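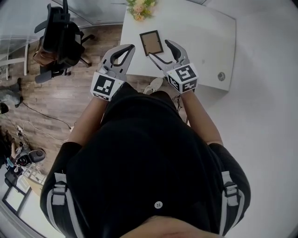 Reading time: 2 min

Speaker notes – rainwater and shade for small courtyards

Start when the door is closed. Greet people, say which language the slides are in, and ask them to keep questions for the end.

Slide 1. I want to speak about one courtyard in Provdale. It is paved from wall to wall and it faces south-west. At three in the afternoon in July the paving is too hot for bare feet. When it rains hard, all the water goes to one drain, and the drain is too small. So we have two problems, and I believe they should be solved together.

Slide 2, section drawing. Point to the roof first, then to the downpipe. The roof which drains to the yard is 80 square meters. Before, the pipe went straight into the ground. Now it goes to 2 tanks from Fomier, placed against the north wall and joined at the bottom. Each tank holds 200 liters. People always say this is small. They are right – it is small, and in a strong storm the tanks are full very soon. The overflow goes to a planted bed, and the bed does most of the work.

Slide 3, the bed. Explain the layers slowly: gravel, then sandy soil, then bark. We took up 4 rows of paving to make it. Mention that the bed must not touch the house wall. In Janditz we made this mistake and had damp in the kitchen the next winter. Show the Janditz plan only if there is time.
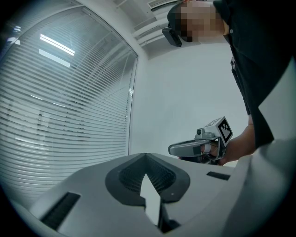
Category: Planting and shade

Slide 4. The climbers grow on steel wires, held away from the wall with spacers. We use hop and Virginia creeper. Both lose their leaves in the fall, so the rooms get sun in winter. Do not promise shade in the first summer. The hop was quick, the creeper was not.

If somebody asks about ivy: I have nothing against it, but not on old lime render.

Slide 5, costs. Keep this short. The steel wires were more expensive than the tanks. The Seppälä spacers can be replaced by a cheaper type, but check the load with the supplier when the leaves are wet and there is wind.

Slide 6, maintenance. Clean the leaf filter in spring and again after leaf fall. Empty the tanks before the first frost. Cut the hop to the ground at the end of winter.

Leave slide 2 on the screen for the questions. The handout with the plant list is on the table near the exit.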